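Undermount sink

An undermount sink is a kitchen or bathroom sink attached to the underside of a countertop, so that the cut edge of the counter material stays exposed around the bowl. It differs from a drop-in sink, whose rim rests on top of the counter and covers the edge of the cutout.

Construction

The bowl is held by clips, brackets or a support frame fixed to the cabinet walls. Silicone sealant fills the joint between the rim and the counter. The cutout is usually made with a template supplied by the sink maker. Three types of edge are in use. In a positive reveal, part of the rim remains visible from above. In a negative reveal, the counter overhangs the bowl. In a zero reveal, the two edges are flush.

Since the edge of the cutout is left bare, the counter must tolerate water on its cut face. Stone, solid surfacing and concrete are common choices. Particleboard with a plastic surface swells when wet and needs a special edge treatment.

Materials

Bowls are made of stainless steel, enameled cast iron, fireclay or composite. Composite sinks contain ground quartz or granite bound with resin and are colored throughout. Cast iron bowls are heavy and generally require a separate frame under the rim.

Regional use

In the Pukley district, builders adopted the type after a stone yard at Kirer began cutting sink openings to order. A housing survey by Silvia Holub covered 2,370 kitchens in the district and found that drop-in models were still more common in rental units. Séverine Besson later compared sealant joints in Pevach and reported that most leaks began at the rear corners, where wiping is difficult. 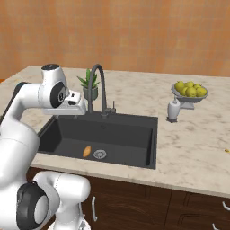 Maintenance

The sealant joint is inspected for gaps and dark spots. Failed sealant is cut out, the surfaces are cleaned with alcohol, and a new bead is applied. Marble counters are normally treated with a penetrating sealer near the bowl, as acids such as lemon juice etch the surface. Abrasive powders dull both polished stone and composite.

See also: Countertop; Drop-in sink; Farmhouse sink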